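March 18, 2024

Sourdough trials, batch after the Gatari flour arrived. Writing this up while the second loaf cools, so forgive the state of it (there is dough on the keyboard, I think).

Abimbola wanted to know if the Gatari wholemeal drinks as much water as she reckons it does. Well, yes! I started at the usual hydration, got something like wet cement that wouldn't stretch, and went up to 80 per cent before it felt like dough. Total weight after mixing was 1368 g, which is a bit under what I'd worked out on paper. I blame the bowl. I always lose a spoonful to the bowl.
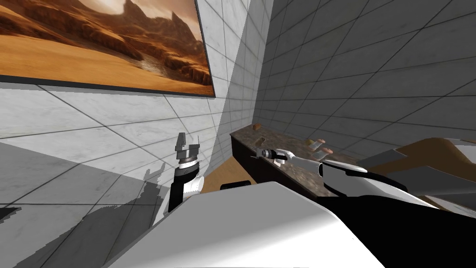 Desert picture and the granite counter, tiled corner.

Two loaves, same dough, split by eye and then corrected on the scales. Loaf A had the long cold prove, loaf B stayed out and went in the oven the same evening. B rose faster but spread like a cowpat when I turned it out, and the scoring closed up. A held its shape much better and has a proper ear on it. Flavour I can't say yet for A, but B is mild, a bit sweet, hardly sour at all.

The starter is still the one Chukwuemeka brought over in October, the one labelled Jedby. It's slower than the old one and smells more of yoghurt than vinegar. I fed it twice before mixing and it still took its time.

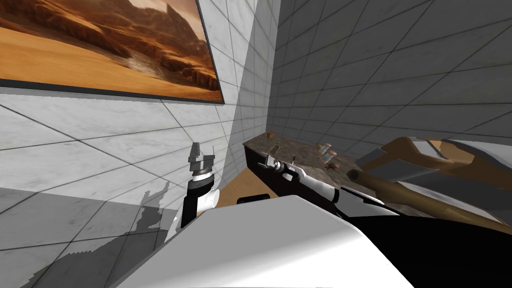

Salt went in late again, after the first rest. Chukwuemeka thinks that makes no odds and he may be right, but the dough tightened up so nicely afterwards that I'm keeping it. Folds were every half hour until I got bored, so call it more than 2 hours in all.

Next time: same flour, less starter, cold prove for both. Also try the Stirkari rye if Abimbola hasn't used it up on crackers. Need new rice flour for the baskets, loaf B stuck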